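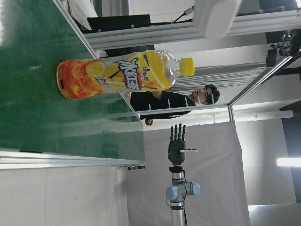
The budget for our second work cell has to be ready before December, and I have been putting off writing it for two weeks. I am the person in our small workshop in Civosville who makes the spreadsheets, so the question of which hand to buy came to my desk, although I am not an engineer. My first draft had one line for the arm, one line for the hand and nothing more. Then I started to look properly at what stands around such a machine. A hand with four long fingers and a thumb is the part everyone asks about, but it needs its cable, the black ring that joins it to the wrist, the aluminium frame, the rail on the table edge and the grey curtain behind. Even the bottle of iced tea on the green table belongs to the list, in my opinion, as test objects must be bought again and again. I gave them their own line.

We have two offers for the hand. Lornix sells a complete package with mounting ring and cables, and the delivery time is 9 weeks. Rezende is cheaper by 1000 euros, but the ring is ordered separately and the training day is also separate. When I added these things, the difference became so small that I stopped thinking about it. What I compare now is the repair. If one finger breaks, Lornix wants the whole hand back. Rezende sends a single finger and a drawing, and we change it ourselves. For a small place like ours this is worth more than a nice package, I think, but my colleagues do not all agree with me.

The frame was my second surprise. I had imagined a few bars from the hardware shop. The quotation for profiles, corner pieces and feet came to over 4000 euros, without anybody to build it. We can build it ourselves, but then I must write the hours somewhere, and last time I did not write them anywhere. That was in the Minder project, and I still hear about it.

A smaller question is the table. A shiny top is easy to wipe, but it also gives back the light of the lamps, and I would like to try a matt sheet on it before we order a second one of the same kind. I asked for a sample and am still waiting.

For spare parts I have now reserved money for 6 months. If you have planned such a purchase and you know a better period, please write to me under this post. I will send the spreadsheet to the others when I have the answer about the sample.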